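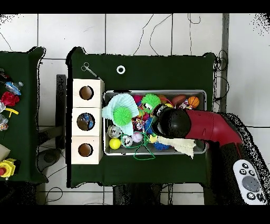

1/ Turkish case suffixes, part 2. Part 1 covered two-way harmony (e/a). Four-way harmony comes next, along with the consonant changes and the places where my cards kept going wrong.

2/ Recap. The locative is -de/-da. The last vowel of the noun decides: ev > evde, okul > okulda. Front vowels (e, i, ö, ü) take e. Back vowels (a, ı, o, u) take a. Rounding plays no part in this one.

3/ The d turns into t after a voiceless consonant: p, ç, t, k, f, h, s, ş. So park > parkta, sepet > sepette. The ablative works the same way: parktan, sepetten. Both letters of the suffix have to be decided, and learners usually get the vowel right and forget the consonant.

4/ Accusative, four-way: -i, -ı, -u, -ü. Now rounding counts.
ev > evi
kız > kızı
okul > okulu
göz > gözü
Last vowel e or i gives i. a or ı gives ı. o or u gives u. ö or ü gives ü.

5/ After a vowel, the accusative and dative insert y. araba > arabayı, arabaya. The locative and ablative start with a consonant already, so there is nothing to insert: arabada, arabadan.

6/ Softening. Many nouns ending in p, ç or k change before a vowel suffix.
kitap > kitabı
ağaç > ağacı
çocuk > çocuğu
Before a consonant suffix they stay put: kitapta, ağaçta, çocukta.

7/ Most one-syllable nouns do not soften. top > topu, saç > saçı, ok > oku. Some do: dip > dibi, uç > ucu, çok > çoğu. I gave up on a rule and put the accusative on the front of every one-syllable card – less to work out, more to memorize.
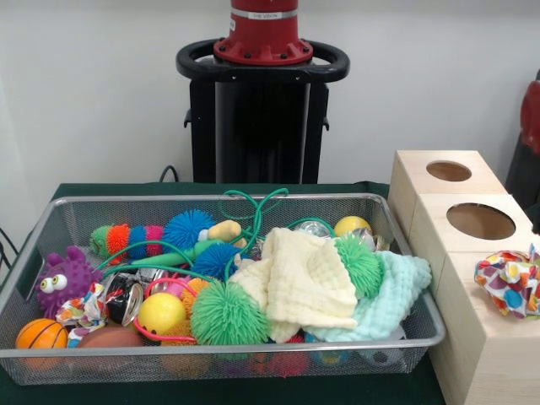 8/ Loanwords with a final clear l or t take front vowels against the spelling. rol > rolü, saat > saati. My old deck, Stostamia, generated forms by script and produced "saatı" for months. If you generate forms by script, keep an exceptions file.

9/ Proper nouns take an apostrophe and keep their spelling. Ankara'da, Ahmet'i. Zonguldak'a is written with k even though the sound softens in speech. Scripts that apply softening globally will get this wrong too.

10/ Third person possessive plus case: an n goes in. evi (his/her house) > evinde, evine, evinden, evini. Compare evi as accusative, "the house." Same form, two readings. Only a full sentence on the card will separate them.

11/ Deck settings, since I was asked. 90 nouns, one noun per note, 3 cards per note: accusative, dative, locative. No ablative cards. If the locative is solid the ablative adds nothing but an n.

12/ Card front: the bare noun and a sentence with a gap. Card back: the full sentence, suffix separated by a hyphen. I type the answer. Recognition cards for suffixes were too easy and told me nothing.

13/ Dotted and dotless i. Set the Turkish locale before you lowercase anything. A default lowercase turns I into i, and every check against ı fails. Plindance handles this in its settings. In a spreadsheet you have to do it yourself.
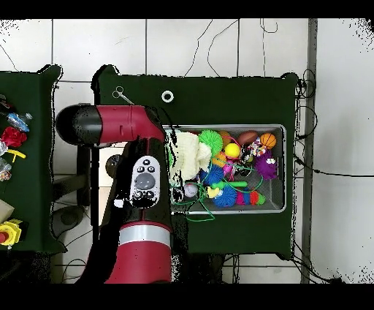 Ebony Pearce: On 11, I'd keep a few ablative cards for the verbs that demand it. korkmak, nefret etmek and hoşlanmak all take -den/-dan and English gives you no hint.

14/ Agreed, but I would file those under the verb. köpekten korkuyorum goes on the korkmak card with the case marked. Same for başlamak and binmek with the dative: işe başladım, otobüse bindim.

15/ Part 3 will be the genitive and the possessive chain, with su and its irregular suyu, suyun.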